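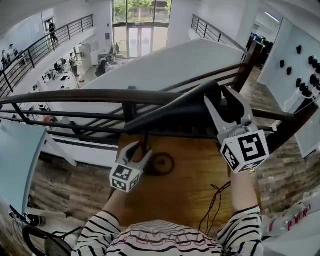
Upstairs at the mezzanine railing, lower floor beyond.

Re: [streets] Vault lights on Bresitz Street
From: Cadi Voyle
3 shares

Dwayne, thanks for the note. I walked both sides of Bresitz Street again after reading it, and I think we are talking about two different sets of vault lights.

The ones in front of the old Panyasiri dry goods building are the round kind, small glass disks set into an iron panel. Most of the glass has gone purple. The panel nearest the door has been patched with concrete, so you only see the iron rim and one row of disks along the building line. The foundry name is on the rim and reads VANDENT, with nothing after it that I could make out. There may have been a city name, but the letters are worn flat where people step off the stoop.

The set you mention, with the square glass, is farther down past the alley. Those panels look later to me. The frames are concrete instead of iron, and the glass is mostly clear. I found no name on them. The sidewalk there was relaid at some point and the new slab covers part of the last panel.

As for the coal covers, I count 8 left on the block if you include the one under the mailbox. The older list had more, but it also had the covers on the side street, and I don't think those should be lumped in. Two of them are plain water covers anyway.

I don't agree that the vaults were filled in when the streetcar tracks came out. The Dundolham paving maps show the sidewalk line unchanged on that side, and the Panyasiri cellar still ran out under the walk when Elie Twal was down there. He paced it off and got as far as the curb – the back of the curbstone was the cellar wall. It may be true of the north side, where the street was widened. I haven't seen a map for that stretch that I would trust.

If anyone has a photo of the corner from before the awnings went up, please post it. I would like to know if the panels ran all the way around to the side door. Montri Klinhom thought they did, going by the change in the curb, and I can see what he means, but a change in the curb could also be from a driveway.

Cadi

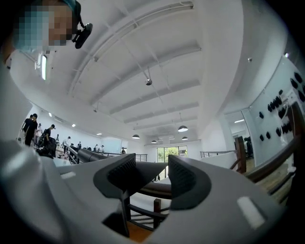 On May 11, 2020, Dwayne Blackwood wrote:

> Does anyone know the date of the vault lights on Bresitz? They are
> square, set in concrete, and I always took them to be original to the
> building. A man at the hardware store told me the vaults were filled
> with rubble the same year the tracks were pulled up, but he was going
> by what his father said.
>
> Also, the coal covers. The old list for that block is wrong and I would
> like to fix it before the sidewalk work begins in June. The contractor's
> notice says 90 feet of walk will be replaced, and it doesn't say which
> side. I called the street department and was told to call back.
>
> Dwayne

2 replies in this thread

Recent on this list
Iron curb edging at the Dundolham freight yard
Re: Which Vandent covers have the star pattern?
Street names cut into corner curbs (Tsz-kin Cheng)
Hitching rings, south end
Re: Re: Lamp post bases painted over again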